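Filed under: Datasets > Words & Language

# Sasbridge Word List

Welcome! This is the README for the Sasbridge Word List, a collection of 443 everyday words and sayings that people in and around Sasbridge use for household things. I started it because my neighbor called a colander a "drusier" and I had to know where on earth that came from (still working on it, and yes, that's how the Drusier folder got its name).

## What's in it

- `words.csv` has one row per word, with the meaning, a sample sentence and the street or village where we heard it
- `sayings.csv` is the same idea for longer phrases
- `notes/` holds my scribbles, typed up, spelling and all

Everything is UTF-8, comma-separated, with quotes around any field that has a comma in it. Blank means we didn't ask. A question mark means we asked and got a shrug!

## How it was gathered

We talked to 87 people, mostly at kitchen tables, between March and the end of that summer. Sajib Sheikh did more than half of the interviews and has a wonderful knack for getting people to argue with their own relatives, and that's when the good words come out.

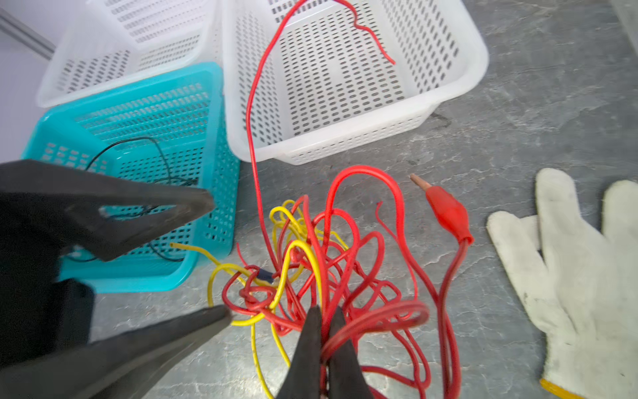

Words for mess are my favorite part of the whole list. There are 57 of them, and people care deeply about the differences: a "scrawm" is a mess you can sweep up, a "tussock" is one you have to pick apart with your fingers. Red and yellow wires in a heap on the floor would be a tussock, no question, while the baskets behind them get called "skeps" on one side of the river and "holeys" on the other if they have slots in the sides like the white one. I could talk about this all day.

## Known gaps

Farm words are thin. So are words from anyone under 20, and I'd love help with both. Spelling is a mess too (a scrawm, I hope): seven entries appear under two spellings and I haven't picked a winner yet.

## Using it

Use it for anything you like, and please keep the speakers' notes with the words if you pass them on. Corrections are very welcome, especially angry ones from Nikolaidis Street, where they say "skep" wrong on purpose.

Last updated 24/01/2022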